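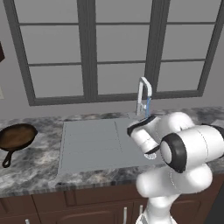
Zasura Swap List Digest, Vol 32, Issue 6

From: Soledad Mateos
Subject: Re: Siriwan matchbook labels, the green set

Chalerm Wiriya wrote:
> I have 55 of the green Siriwan labels now and I'm stuck on the
> last few. Does anybody know if the ferry one came in two sizes?
> Also wondering how you all store yours. Mine are in a shoebox
> and the corners are starting to curl.

Hi Chalerm, and hello to everybody else who has been so quiet since December!

Yes, the ferry came in two sizes. I had the small one for years and thought somebody had trimmed it (I was a little mad at the seller, I'm sorry to say), and then a second one turned up in a lot I bought for the Bretine boxes, exactly the same size, with the border all the way around. The big one is the one I'd love to find, so if you ever come across a spare, please think of me first.

As for the curling, get them out of that shoebox! I use the Suveo stamp pages with the black backing, and I lay a heavy book on the worst ones for a week before they go in. No tape, no glue, and please no steaming. I tried steam once on a lovely heron label and the red ran right into the bird.

I can spare two greens, the lighthouse and the plain one with the star. Send me your list of gaps and I'll mail whatever I've got.

Warmly,
Soledad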